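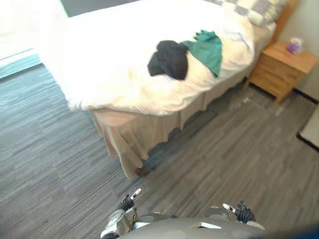 The ferry to Lulutance does not run in December, the woman at the desk told me, and she told it kindly, as you tell a child that the shop is closed. I had come 2572 kilometers with one small bag. I said that I would wait. She gave me the key for room 14 and asked if I wanted soup.

My mother was born on Lulutance, and she left it when she was 18. She never spoke of the island, only of the crossing. The water was green, she said, and a man played the accordion very badly, and everybody was sick except her. I had wanted to make this crossing for so long that I forgot to ask when the boats were going.

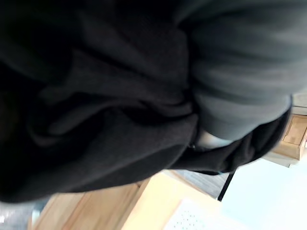
Black cloth, close up.

In Radumden the evening comes early. I walked down to the harbor and found the ferry, the Correa, tied with thick ropes and covered with snow. She was much smaller than in the story. A boy was fishing from the end of the pier, and I asked him if one could see the island from there.

"On clear days," he said. "Today is not clear."

I stood beside him anyway. He caught nothing, and I saw nothing, and we were both content with it – or I was, and he was polite. When the lamp on the pier came on, he gave me half of his bread.
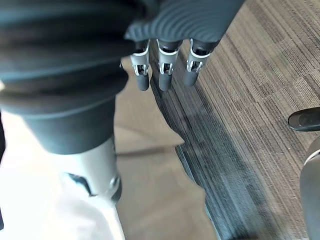
The soup was still warm when I returned. The woman sat down across from me with her own bowl and asked which family I belonged to. I told her my mother's name from before the marriage. She put down the spoon.

"My uncle played on that boat," she said. "The accordion. He was terrible."

Then she went to the back room, and I heard her moving boxes for a long time.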